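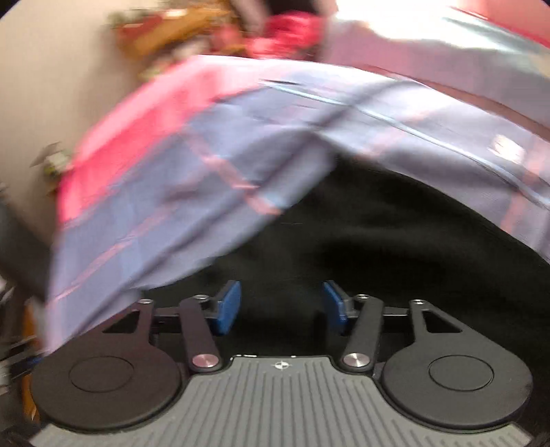

Tinov says hand-held gripper beats rival on cloth, but the numbers are thin

Tinov, the gripper maker based in Innes, said Friday that its newest hand-held, two-fingered tool handled fabric better than a competing unit from Billov in a side-by-side trial. The company called the result "decisive." The two-page summary it put out does not really back up that word.

Hand-held grippers of this type are squeezed by a person while a camera on the tool records the job. The recordings are then used to train a robot arm fitted with matching fingers. Cloth is a common test because it folds, slides and hides its own edges, and software that does fine with boxes and cups often falls apart on a shirt.

According to the summary, 26 operators took turns with both tools, each working for 15 minutes at a table of mixed fabrics. Together they produced 3,000 recordings. Tinov says its tool, which has blue fingertip pads, let people pick up a single layer of cloth on the first try more often than the Billov tool did. It gives a percentage for its own product. For Billov's it says only "significantly lower."

Several other things are missing. The summary doesn't say who the operators were or whether any of them work for Tinov. It doesn't say which tool they picked up first, and that matters, as most people get better at an awkward job after a few minutes of practice. It also leaves out how many recordings were thrown away before the count was made. Fast hand movement can smear the picture badly enough that a patterned cloth turns into streaks, and a clip like that may be of little use for training no matter how good the grip was.

Then there is the question of what was being compared. The Billov tool was tested with its standard hard pads, though the company also sells a softer set for fabric. Tinov fitted its own with the soft pads. A fairer trial would have put similar pads on both, or run each tool with every set it ships with.

Billov said it had not been told about the trial and had not seen the recordings. It declined to say how its own cloth tests had gone, so buyers can't learn much from that side either.

The bigger gap is that no robot took part. Tinov measured how well people did with the tools in their hands. What labs and warehouses want to know is how well an arm does after learning from those people, and on that the summary has one sentence, promising results from an Ovlow arm "in the coming months." Tinov made a similar promise when it brought out its previous gripper, and those results were never published.

Asked whether it would release the full set of recordings, Tinov said it was "looking at options." The new tool goes on sale in September. The company has not announced a price.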